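Zivari Garment Steamer: User Guide
Section 2. First Use and Light Fabrics 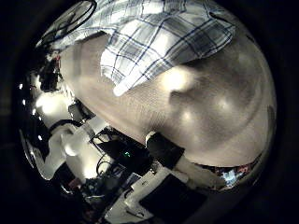

Photo: Trevor Lévesque / Zivari

Checked cottons and other light woven fabrics can be steamed on the low setting. Test a hidden seam first.

2.1 Filling the tank
1. Unplug the steamer.
2. Turn the tank cap to the left and lift it off.
3. Fill with cold tap water to the MAX line. In hard water areas, use distilled water.
4. Replace the cap and turn it until it clicks.

Note: Do not add starch, scent or vinegar to the tank. For descaling, see Section 9.

2.2 Steaming
1. Stand the steamer upright and plug it in. The light blinks while the water heats.
2. When the light stays on, point the head away from you and hold the trigger for 15 seconds. Some water may drip out.
3. Set the dial to LOW.
4. Hang the item and pull the lower edge gently with your free hand.
5. Move the head down the fabric in slow strokes.
6. Let the item hang until fully dry before folding it.

CAUTION: Steam burns. Never steam clothing while it is being worn. Keep your free hand below the head at all times.

Note: If the light goes out during use, the tank is empty. Release the trigger and unplug the steamer before refilling.

For creases and cuffs, fit the Prolero brush (sold separately) and go on to Section 3.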